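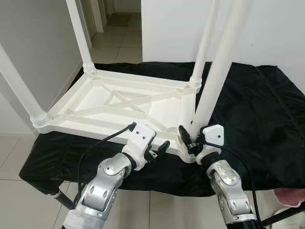 What is plastic made from?
Most plastic is made from oil or natural gas. These are taken apart into small, simple chemicals, and the chemicals are joined up again into very long chains.

Chains of tiny parts

Everything is built from very small pieces called atoms. Atoms join together in groups called molecules. A molecule of water has only three atoms. A molecule of plastic can have many thousands, arranged in a line like beads on a string.

The beads are called monomers. "Mono" means one. The finished string is called a polymer, and "poly" means many. A monomer called propene makes a polymer called polypropene. Many people use its older name, polypropylene.

Polymers are found in nature too. Wool, rubber and cotton are all made of long chains. People wore them and used them for a very long time before anyone knew what a polymer was.

Two families of plastic

Thermoplastics go soft when they are heated and hard again when they cool. The chains lie side by side, a bit like cooked spaghetti in a bowl. Heat lets them slide past each other. A thermoplastic can be melted and shaped more than once.

Thermosets behave differently. Their chains are tied to each other by strong links, so they cannot slide. Once a thermoset has gone hard it will not melt. If it is made too hot, it chars. Some saucepan handles and electric plugs are thermosets.

From grains to a shape

Plastic usually arrives at a factory as small grains called pellets, each one close to the size of a grain of rice. The Hurton works in Tritville makes buckets, seed trays and storage boxes from them. It uses a method called injection moulding, which has five stages.

1. Pellets drop from a funnel, called a hopper, into a heated metal tube.
2. A large screw turns inside the tube. The turning and the heat melt the pellets.
3. The screw moves forward and pushes the melted plastic into a mould. The mould is a block of steel in two halves, with a gap inside in the shape of the finished object.
4. Cold water runs through channels in the steel. The plastic cools and goes hard.
5. The two halves open and pins push the object out.

One full turn through these stages is called a cycle. A bucket at Hurton has a cycle of 38 seconds. Thick objects have longer cycles, as the plastic in the middle takes more time to cool. On one day in April the bucket machine made 1,000 buckets before it was stopped for cleaning.

The melted plastic pushes very hard on the steel, so the two halves of the mould must be held shut with great force. The largest machine at Hurton can press with a force equal to the weight of up to 3,519 family cars stacked up — but only on paper, as the works has never run it at full force.

Why ribs are used

Look inside a bottle crate or underneath a plastic stool. There are often thin walls standing up from the flat part. These are ribs. A flat sheet of plastic bends easily. A rib is hard to bend in the direction it stands, so the sheet becomes stiff without being made thick all over.

Slavica Živković designs moulds at Hurton. Her rule for a rib is that it should be a little over half as thick as the sheet it stands on. A thicker rib cools slowly and shrinks, and the shrinking pulls a small dent into the other side of the sheet. The dent is called a sink mark.

You can test ribs with a sheet of paper. Rest it across two books and put a coin in the middle. The paper sags. Now fold the same sheet into a zigzag, like a fan, and try again with the folds running from one book to the other. It will hold several coins.

What happens afterwards

Plastic lasts a long time, and this causes trouble when it is thrown away. It does not rot as apple cores or paper do. Sunlight and waves break it into smaller and smaller bits, and the smallest are called microplastics.

Thermoplastics can be sorted, washed, chopped and melted into new pellets. The sorting matters. Different kinds of plastic do not mix well, and a batch made from the wrong mixture can be weak. Many objects have a small triangle of arrows with a number inside. The number gives the kind of plastic. Number 5 is polypropylene — it is often found on yoghurt pots and lunch boxes.

Bujar Ristić runs the sorting line at Kadrić, the recycling plant across the river from Hurton. One of his checks uses water. Chopped polypropylene floats, and chopped PET, the plastic used for fizzy drink bottles, sinks. The two can be parted in a tank.

Words to know

Cycle: one full run of a machine, from start to finished object.
Hopper: a funnel that feeds pellets into a machine.
Monomer: a small molecule that can join to others in a chain.
Polymer: a very long molecule made of many monomers.
Sink mark: a small dent where thick plastic has shrunk.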